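Why Do We Yawn?

You yawn when you wake up. You yawn before bed. You may yawn while you read this page. Dogs yawn, cats yawn, and even fish open their mouths in a way that looks like a yawn.

What happens in a yawn?

A yawn starts with a long breath in. Your jaw drops and the muscles in your face and neck stretch. Your eardrums stretch too, so sounds can seem dull for a moment. Then you let the breath out and your jaw closes. A yawn often lasts 5 seconds or a little more.

You can't easily stop a yawn once it begins. You can keep your lips shut, but your jaw muscles will still pull.

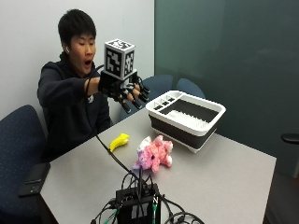

A wide-open mouth and narrowed eyes. Faces often look like this in a yawn.

Is it because we need air?

People used to think so. They said a yawn brought extra oxygen into the blood. Scientists tested this by giving people air with more oxygen in it. The people yawned just as much as before.

Another idea is that yawning helps cool the brain. The stretch of the jaw moves more blood through the head, and the breath brings in cooler air. Scientists are still testing this one.

Why are yawns catching?

Seeing a person yawn can make you yawn. Hearing a yawn can do it, and so can reading the word. Very young children don't usually catch yawns. Most start to when they are four or five years old. Chimpanzees catch yawns from each other, and some dogs catch them from people.

Try it yourself

Sit across from a friend and yawn a big, slow yawn. Wait one minute. Did your friend yawn? Try it with other people in your family and write down what happens.

Words to know

Eardrum: a thin skin inside the ear that shakes when sound hits it.
Oxygen: a gas in the air that our bodies need.

Written by Khang Chu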